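**Re: [hernwood-textiles] Vinegar to fix dye**

On Thu 11 December, Teresa Geraghty wrote:

> I always put a cup of white vinegar in the first wash and have never had a colour run. My mother did the same. It sets the dye, and I tell everyone who buys from our stall to do it. Could we put it on the care card for the new year?

Teresa, I'd want a lot more than that before it goes on a card with our name on it.

Never having had a run doesn't show much. Most shop-bought clothes don't run, vinegar or no vinegar. What did you compare them with? Acid has a part to play when you are dyeing wool or silk with acid dyes, in the pot, with heat. I can't see how a cupful in a cool wash does anything for a cotton shirt that left the factory years ago.

Archana tried it in August with two halves of the same cheap cotton scarf, one washed plain at 30 and one with vinegar. Both turned the water pink. I know one scarf isn't proof, but it's one more test than the vinegar side has offered.

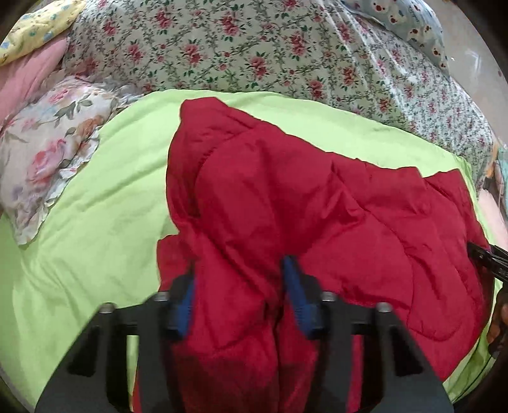

*Shirley Fraser*

Reds are what people ask me about most, and my answer is dull. Wash them apart, keep the water cool, don't leave them sitting in a heap afterwards. Rub a damp white cloth on an inside seam first and look at the cloth.

The Dandel colour sheets Úna passed on are no better, by the way. "Locks in colour" with no word on which fibre or which dye. I asked them and got a voucher for 10 per cent off.

If somebody has a proper side-by-side, please send it and I'll read it. Until then I'd leave the card as it is, apart from the spelling of "separately".

Shirley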